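Search this site
Enter keyword
Go

Folding on the bed: surface, reference edge, stack height

1/17/19

I moved my folding from the kitchen table to the bed in September and have kept notes since. The table in the Gristport apartment is too narrow for anything wider than a hand towel, and the counter is worse. A mattress gives a large area at knee height. It also gives, which is the main technical problem with it.

Three variables matter: the tension of the sheet underneath, the edge you square against, and how long the item has been sitting in a heap. The last one is the easiest to control and the one I control least. Cotton left bunched overnight takes a crease that hand smoothing reduces but does not remove.

A fitted or flat sheet pulled tight behaves close to a tabletop for light fabrics. A loose one travels with the garment, so you end up smoothing two layers and straightening neither. I now retension the sheet before starting. It takes 30 seconds.

Color contrast helps more than I had assumed. Blue on beige shows every fold line and every edge. White on beige does not, and I have misaligned more pillowcases than shirts for that reason. 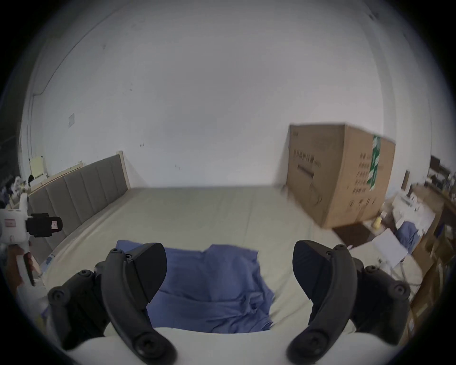 Finding the edge

A crumpled piece of cloth has no obvious orientation. The usual advice is to shake it out, and that works with clearance on all sides. With a headboard down one side and a carton standing on the floor at the other end, clearance is limited, so I work from the edge instead:

1. Find any hem. It does not matter which.
2. Run it between finger and thumb until you reach a corner.
3. Hold that corner and continue along the next hem to the second corner.
4. Lift both. The rest hangs and the loose folds drop out by weight.
5. Lower the far edge first, then walk the near edge toward you.

Step 5 is where most of the error enters. If the near edge goes down first, the fabric traps air and the far side lands short. I lost a season of square corners to this.

For larger items the two holding points need to be well apart. Held too close together, the middle sags into a pocket and the sides twist inward. Spread them until the top line is nearly straight, then slacken slightly. A soft midweight cloth tolerates some sag, but a bedsheet does not.

A padded headboard makes a poor reference edge. The vertical channels look regular, and the eye tries to align to them, but the upholstery compresses when you push against it. The wood border is rigid and is the part to use. I square the first fold parallel to it and take the remaining folds from the first.

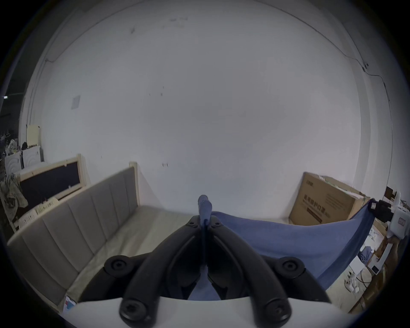
Does a folding board give better results than doing it by hand?

For shirts it gives more consistent widths, and that matters if they go into a drawer with fixed dividers. For towels, sheets and anything without sleeves I get the same result by hand in less time. My Plimach board has been under the bed since the fall.

Stack height

The limit on a mattress is lower than on a shelf. Past a certain point the stack tilts toward wherever you are kneeling, and the top items slide. I start a second stack early and put the heavier cottons at the bottom of both. Finished stacks go straight to the closet. Leaving them on the bed means refolding at least one.

The next post covers the Trorard shelf inserts and whether the depth is usable with bath towels folded in thirds.

Filed under: Household / Linens and Laundry

More from this category
Drawer dividers, measured
Mattress height and bending: some notes
Ankrah hangers after 206 days
Why the pillowcases never match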